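Memorizing Acts in a small group

We want to learn Acts 2 by October. Three verses a day is too fast for half of us. What has worked for you?
Nicholas

Skavari
Slow down. Do three verses a week and say the old ones first. 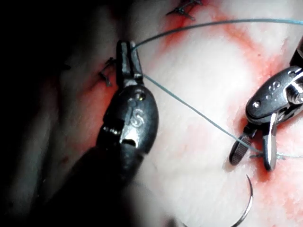

Reviewing what you know

Ekov
Index cards. I go back over each one after 14 days.
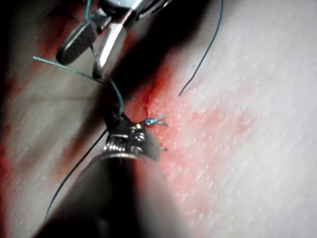

Blue-green thread held in the jaws.

Read the whole chapter aloud when you meet, even the parts no one has learned yet.

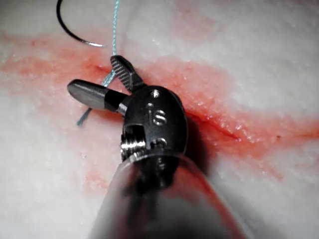

Soo-ah Song, small group leader

We took 90 days for one chapter. Pick one translation and stay with it.

Last updated Aug 9, 2026
Contact | Back to top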